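Bicycle sharing in Brarkent

Public bicycle hire scheme in the town of Brarkent, run by the operator Givau on behalf of the town council. Usually called the Givau bikes, or just "the greens" after the first paint colour (dropped later). Docked system, no free-floating bikes. Covers the centre, the station quarter, the riverside and most of the northern suburbs.

Background

Brarkent has a narrow medieval centre and one ring road, built for far fewer cars than use it now. Buses share the ring road with everything else, so at peak hours they are as slow as the cars. A tram was proposed twice and dropped twice, both times on cost. Cycling was low for a flat town, mostly students and market traders.

The hire scheme came out of a traffic study by the planner Gilles Carré, who argued that most car trips inside the ring were short enough to ride. His report asked for three things: docking stations close together, a first half hour with no charge, and parking taken off the two main shopping streets. The council accepted the first two. The third was watered down to one side of one street, and that is still argued over.
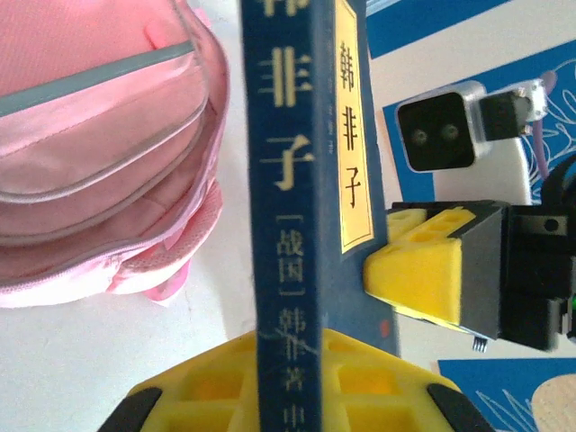 Why does the scheme use docks when other towns have gone without them?
The council made docks a condition of the contract. An earlier trial with loose bikes, run by a different firm called Starkora, left pavements blocked outside the station and the hospital, and complaints from wheelchair users and parents with prams ended it before the full term was up. Docks cost more to put in but keep the bikes in known places.

Network

The network opened with 53 stations and now has 72. Stations are spaced closely in the centre, further apart past the ring road. Most are on former car parking bays, a few on wide pavement. The largest is at the railway station, on two levels of ramp beside the north entrance, and it still runs empty on weekday mornings.

The northern extension was the main addition. It follows the old canal path to the Kuusisto estate, a large area of post-war flats with poor bus links — one route, hourly in the evenings. Stations there were put in after a residents' petition. Use was slow in the first winter, then picked up once the canal path was lit. The southern suburbs are hilly and have only a handful of stations, all on the lower streets.

Bicycles

Step-through frame, one size, adjustable saddle, three hub gears, front basket, dynamo lights that stay on for a short time after stopping. Solid tyres on the first batch, swapped for air-filled after complaints about the cobbles. The fleet stands at 1474, including those in the workshop at any given time. Electric bikes have been promised for the hilly south but not ordered. The basket was made smaller on the second batch, to stop people carrying passengers in it.

Original colour was a bright green. Replaced by dark grey with a reflective stripe when Givau changed its branding. Both colours are still seen, as the older frames are only repainted when they come in for major repair.

Charges

Riders can pay by the day, month or year. First 30 minutes of each trip are free once a pass is held, then a charge per half hour which goes up steeply to discourage all-day hire. A yearly pass costs 80 a year at the full rate, in local currency, with a lower rate for students, pensioners and people on benefits. Deposit taken by card on day passes only. A cash option exists at the station kiosk and the town hall, but has limited opening hours and is not well publicised.

Bikes not returned within a day are treated as lost and the deposit kept.

Moving the bikes

As in most docked schemes, the bikes drift. They pile up in the centre by mid-morning and in the suburbs by early evening. Givau moves them with vans, which drew some criticism for adding diesel traffic to the streets the scheme was meant to clear. The vans were changed for electric ones on contract renewal. Riders can also earn extra free minutes by returning a bike to a station marked as low on the app — popular with students, less so with anyone in a hurry.

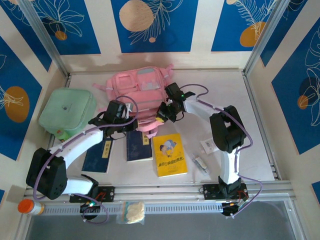
Even so, empty docks in the morning and full docks in the evening remain the most common complaint. The council publishes figures for how long each station was empty or full, but not by hour, so the worst periods are hard to seperate out. A rider who finds a station full gets an extra fifteen minutes to reach another one.

Effect on traffic

Disputed. Car counts on the ring road fell in the first two years, then levelled off. The council credits the bikes; the local traders association points to roadworks on the eastern approach over the same period. Carré himself has written that hire bikes mostly replaced walking and bus trips, and that car use would only drop further if parking went too. Bus operators reported fewer short fares in the centre.

Cycle lanes were extended during the same years, partly painted, partly kerbed. The painted ones on the ring road are often parked in. Enforcment is by the town wardens, who finish at six.

Later changes

A notice dated May 24, 2020 made all trips up to an hour free for hospital and care staff. This was meant to run until the end of July, and was then kept on without a closing date. Handlebar cleaning was added to the workshop rounds at the same time. The operator contract has been renewed once, with a break clause in the council's favour.

See also

Brarkent ring road
Canal path (Brarkent)
Kuusisto estate
Starkora bike trial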